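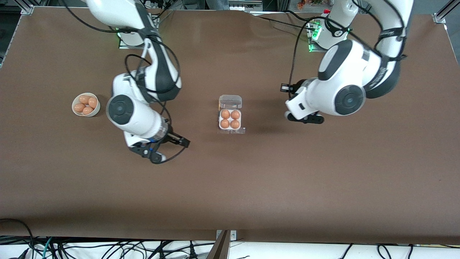 To: tasto-data list
Date: February 3, 2023
Subject: Re: egg carton episodes, start states

> We have 1824 episodes from the Plinunon bench so far. Do you want
> the half-full cartons kept in, or only the runs that start from an
> empty carton? Our loader assumes empty.

Keep them in. We trained on the empty starts alone in November and the policy stalled whenever it saw eggs already in the cups. Of your 1824, 1376 pass the length check, and I would use all of those.

Please fix 2 things before the next upload:

The start state should be its own field — right now it sits in the notes, and 113 episodes have no note at all.

Operators should move the bowl between episodes. A few inches is enough. Leave the carton orientation alone for now, we'll vary that later.

Failed grasps can stay if the operator recovers. Drop the episode if an egg cracks.

I'll change the loader on the Basow branch so it stops assuming an empty carton.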